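We bought the Boateng undersink water softener in December, after the third kettle in as many years had furred up past saving, and I promised my brother-in-law Rhydian Price a proper write-up once we'd lived with it for a bit. He has since bought one himself without waiting for me, so this is for everybody else in a hard water area who is standing in their kitchen with a bottle of vinegar and wondering whether there's a better way.

## What you get for your money

Ours cost £655, plus the fitting kit, which I do think they might have put in the box at that price. It's a squat grey cabinet with a lid on top for the salt blocks and two hoses at the back, and the whole thing stands 38 cm high. Measure your cupboard before you order! I measured mine, felt very pleased with myself, and then found I'd forgotten about the waste pipe, so the first Saturday job became moving a shelf, and then moving everything that had lived on the shelf, and I still don't know where the silver polish went.

The instructions are good on the whole, with large clear drawings and a sensible order to them. Page nine has you turn the bypass valve "to the marked position" and there are two marked positions. I rang the helpline, and a very patient woman told me it was the one nearest the wall. If you can change a tap you can fit this, but allow an afternoon, and have old towels ready.

## Living with it

The first thing I noticed was the washing-up liquid. I'd been squirting in the same amount for twenty years out of pure habit, and on the first evening I had foam up to my elbows and halfway along the drainer. We now use a small blob, and a bottle goes on and on. The same is true in the bath, where you come out feeling slightly slippery, as if you hadn't rinsed. My husband disliked this for a week and then stopped mentioning it, which from him is high praise.

Plates and glasses are where it earns its keep, I think. We rarely run the dishwasher (it takes an age and I'm impatient) so most things go through the sink by hand, and I used to dry every single thing straight away to stop the white spots. These days I leave the glasses to drain and wander off with a cup of tea.
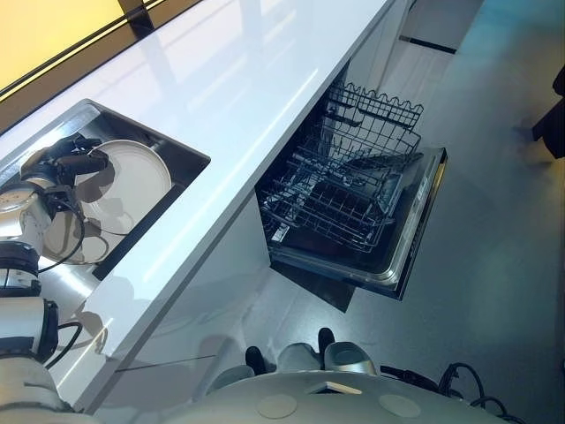 *A white plate in the sink.*

The sink itself is much easier to look after too. I used to go round the taps with an old toothbrush and lemon juice most weekends, and there was a chalky ring at the plughole that came back however hard I scrubbed. That ring has gone, and so far it has stayed gone. A wipe with a cloth in the evening and I'm finished.

The shower screen took longer. Softened water won't whisk away years of old scale by itself overnight, so do give everything one thorough descale at the start and let the softener keep it that way. I used Fovska paste, which smells dreadful but shifts nearly anything — open a window, and wear gloves.

## The grumbles

Salt is the main one. The blocks are heavy and come in pairs, and we get through a pair in about 3 weeks, with two adults at home and grandchildren most half terms. You have to remember to look, too, as the only warning is a little green light that goes out, and it's inside the cupboard behind the bin bags. A beep would be lovely.

It also makes a noise when it rinses itself through, a sort of long sigh followed by a gurgle. Ours was set to do it at 2000, just as we sat down to watch something, and the timer takes some patience to change because there are only the two buttons. It now does its sighing in the small hours and we sleep through it, although the dog got up to investigate the first few times.

Lastly, we kept a separate hard water tap for drinking, on the fitter's leaflet's advice, and I'm glad. I tried tea made both ways and much prefer it from the ordinary tap. That does mean the kettle still furs up, so the very thing that set me off on all this hasn't changed one bit, and I've still got my bottle of vinegar.

## Would I buy it again?

Yes, I would, though I did look hard at the Pradance model beforehand, which is cheaper and takes loose tablets. If you've a garage or a utility room with space for big sacks, it may suit you better. For a small kitchen where it all has to tuck under the sink, I'd choose the Boateng again, and I'd order the fitting kit at the same time so you aren't left waiting four days for a bag of connectors as we were.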